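4. What people do with the tray

By the time we got to the second round of visits I had more or less stopped thinking of this as a paper about washing up. It had started out that way. We went into the Pernach flats wanting to know how people who share a very small kitchen decide where things go once they're clean, and I had a nice tidy form for it, with a column for the cupboard and a column for the drawer. The form lasted until the first Thursday. People kept telling me about things that weren't in a cupboard or a drawer at all, and the thing they mentioned most was a tray.

I should say what I mean by a tray, because the word did a lot of work in our interviews. I don't mean an oven tray or the sort with cutlery slots. I mean the flat thing with a bit of a lip that lives on the worktop or the table and gathers up whatever is on its way somewhere else. Across the 17 households we visited in Pernach and Turkville, I wrote down 1,543 separate mentions of an object being put down, picked up or moved, and once I'd sat with those notes for a while (longer than I'd planned, and with a great deal of tea) the tray began to look like the busiest spot in the kitchen. It was certainly the spot people had most to say about.

4.1 Staying and passing through

The people we talked to made a split that I hadn't thought of. Some things live on the tray and some are only passing through. One couple in Turkville had a sugar bowl that had lived on theirs for years, and they were quite put out when I wrote it down as "left out". It wasn't left out, they said, it was away. I changed the coding that evening and then had to go back through the earlier notes to see how many other sugar bowls I'd insulted.

Mugs were the awkward ones. A mug can be on the tray because somebody is about to fill it, or because it has been drunk from and is waiting for a lift to the sink, or because it's clean and the person drying got bored. From across the room these look the same. People who live together seem to read them without much trouble, mostly from the time of day and what else is on the tray, and I got it wrong over and over. In one kitchen I carried a mug to the sink to be helpful and was told, kindly, that it was for the next pot.

We tried asking directly, "how do you know?", and got very little back. Shrugs, mainly. We did much better when we asked people to tell us off, so to speak: I'd suggest moving something and they'd say no, leave that, and then the reasons came tumbling out. Pearce (1) is our name for the version of the interview that worked this way, and Pearce (2) is the longer one we used in November, after we'd found that people were happy to keep going well past the half hour.

4.2 The mug tree as a rival

Four of the households had a mug tree, and these deserve a bit of space to themselves. I had assumed that a mug tree would take the pressure off the tray. You'd dry the mug, hang it up, and the tray would be left for the teapot and the milk. In the homes that had one, though, the tree set up a small daily argument about which mugs were allowed on it. Matching ones went up. Odd ones, chipped ones and anything with a thick handle that wouldn't sit on the peg stayed down on the tray, sometimes for good.

The position of the tree mattered too. Where it stood within reach of the tray, people hung things up almost without noticing they'd done it, often still talking to us. Where it was on a shelf, or the far side of the kettle, it became more of a display, and the mugs in daily use never went near it. One woman told me hers was "for visitors' mugs", then thought about it and added that visitors got the tray ones as well.

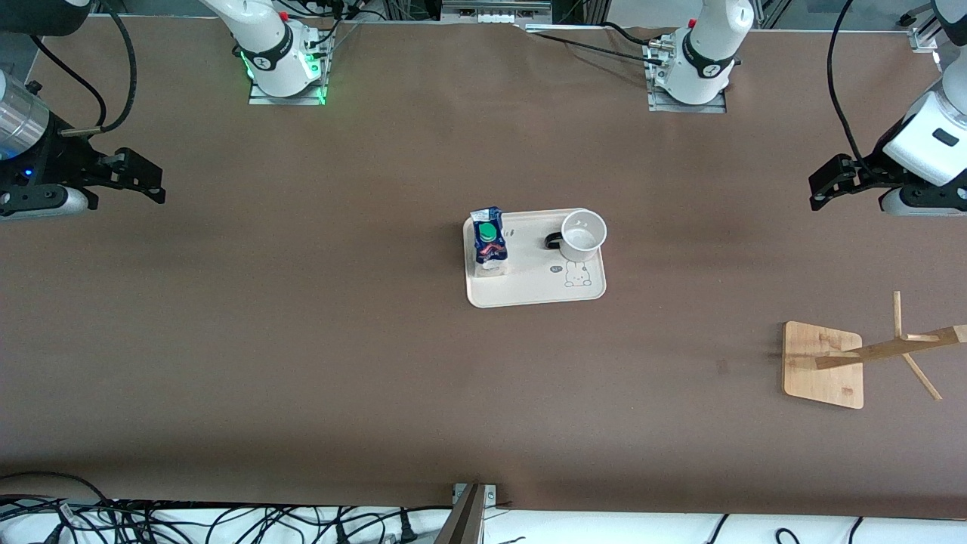
Figure 1. Mug and drink bottle on a tray, with a mug tree nearby on the same table.

Drinks that don't need a mug turned out to be their own little category, and I'm still not happy with how we handled them. Small bottles wander. They have no peg and no obvious shelf once they're out of the fridge, so they end up keeping a mug company, much as in Figure 1, where the two have an end of the tray each and the middle is clear. I saw that spacing in so many homes that I began sketching it in the margin. People said it stopped things knocking together when they lifted the tray, and one teenager said it was so you could tell whose side was whose! The bunny drawn on the tray in the figure brings up something else we heard a lot: trays with a picture on them got treated more gently, and were cleared more often, by people who liked to see the picture.

Our Truseck households, which we added late and haven't counted in with the rest, muddied this a little. Several of them used the tray to carry and then put it straight back behind the bread bin, so nothing had a chance to settle on it. Their mugs piled up by the sink instead. I'd like to go back and ask them the telling-off questions properly, as the visits there were short and I was mostly being shown the bread bin.

4.3 A note on coding

For anyone wanting to reuse our scheme, an object counts as "resident" if the household said it belonged on the tray, whatever we thought of it, and as "passing" if they named somewhere else it was going. Where two people in the same home disagreed we kept both answers and marked the pair. Most of the marked pairs are mugs. The sugar bowls are all resident now.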